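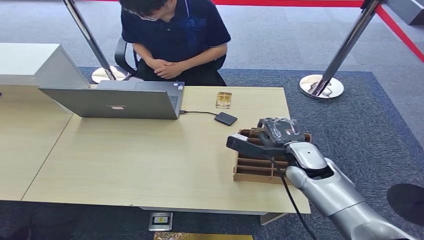 An open laptop and an external hard drive on a desk.

Film & TV > Behind the Camera

Costume trainees start work on historical series "Zerkano"

April 6, 2019

Eight trainees have joined the costume department of the historical drama "Zerkano", which is now filming in the old textile district of Brenik. They were selected from 413 applicants and will stay with the production until December.

The series tells the story of a family of cloth merchants over three generations. For the first season the department must prepare 1,482 costumes, and many of them are needed in two or three copies, because the actors work with mud and smoke.

"On my first day I sewed buttons for nine hours," said Sneha Rajput, 22, who studied fashion before she applied. "In the second week they gave me a coat to make old. I used sandpaper, tea and a cheese grater -- it was a beautiful coat, so my heart was hurting a little."

The trainees change position every six weeks. They work in cutting, dyeing and fitting, and also on set, where they check that each actor wears the same things in the same way from one shot to the next. All of them receive a salary, and the production company Hirkolov pays for their travel.

Costume supervisor Yogesh Dwivedi began in the same kind of position. He said that the market scene in the fourth episode will be the biggest test for the group, with 200 extras to dress before seven in the morning.

"You need fast hands, but you also need to be calm with people," he said. "An extra who is cold and hungry does not want to hear about the correct hat."

Applications for the next group will open in the summer. Experience in film is not required, but candidates must show three pieces of their own sewing work.

Related
Dixit studio opens second sound stage
How a wig maker prepares for a battle scene
Five questions for a location scout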